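2022-01-03

Up before the alarm again because of the donkey. She has a voice like a rusty gate and she starts right when the sky goes gray, and I swear the whole of Teldale can hear her. Costel says it's a good sign, that a donkey with nothing left in her doesn't bother yelling for breakfast. I told him he could come and sleep in my room and enjoy the good sign for himself.

Her name is Economou, by the way. I didn't pick it! It was painted on the side of the trailer she came in, and Xiaoyan started calling her that on the first night and now she turns her head for it, so that's that. She's been with us since October. When she came off that trailer you could have hung a coat on her hips, and her front feet had grown out so long they curled up at the tips like slippers. I still can't think about it for long without getting mad.

Szymon was here by eight to trim her again. He only takes a little each visit — the bones inside have gotten used to standing wrong and you can't just chop everything back to where it should be in one go. She leaned on him the entire time, all her weight, and chewed on his hat. He let her. The left front is looking pretty close to a normal hoof now. The right is still ugly and he found a soft spot near the toe, so I'm supposed to keep it clean and dry and pack it every evening, which in this mud is a real joke. I put down extra straw and moved the water bucket away from where she likes to stand. We'll see.

Weighed her with the tape after lunch and she's up again. Not a lot, but up. Cyprian did the tape and I wrote it on the barn door in chalk, under all the other numbers, and then we both stood there looking at it like a couple of proud parents.

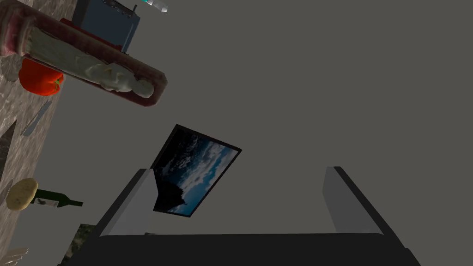
So why not just feed her more, if she's that thin?

A starved donkey's body can't handle a big rich meal, and too much too soon can kill her faster than the hunger would have. That's what the vet told me back in the fall, and I've repeated it to every kind person who turns up at the gate with a bag of carrots. She gets small meals, mostly straw and soaked hay, and the soaking takes me 30 minutes every morning with my fingers going numb. My sister asked me the same thing on the phone tonight and I think I was a little short with her. I should call her back tomorrow and be nicer.

What else. The goats got into the feed room, both of them, and ate the corner off the calendar and most of a broom. I had put the latch on myself, so I can't blame anyone. Krystyna came by with 3 old blankets and a pot of soup (the soup was for us, the blankets for Economou, though I was cold enough to want it the other way around). She asked if we'd found somebody to take the donkey for good, and I said no, not yet, and changed the subject. There's a family over in Kingate with an old gelding who lost his friend last year, and they've called 2 times now. They sound lovely. They have a dry field and a proper shelter and I know perfectly well that she needs another donkey more than she needs me. I told them she can't travel till the right foot is sound, and Szymon backs me up on that, so I'm not making it up. But I was glad to be able to say it.

She let me touch her ears tonight, the insides and everything. Back in the fall she'd flatten herself against the wall if I so much as lifted a hand. I stayed out there scratching till my feet hurt, then packed the hoof, did the latch on the feed room with a piece of wire, and came in.

Need to order more straw in the morning.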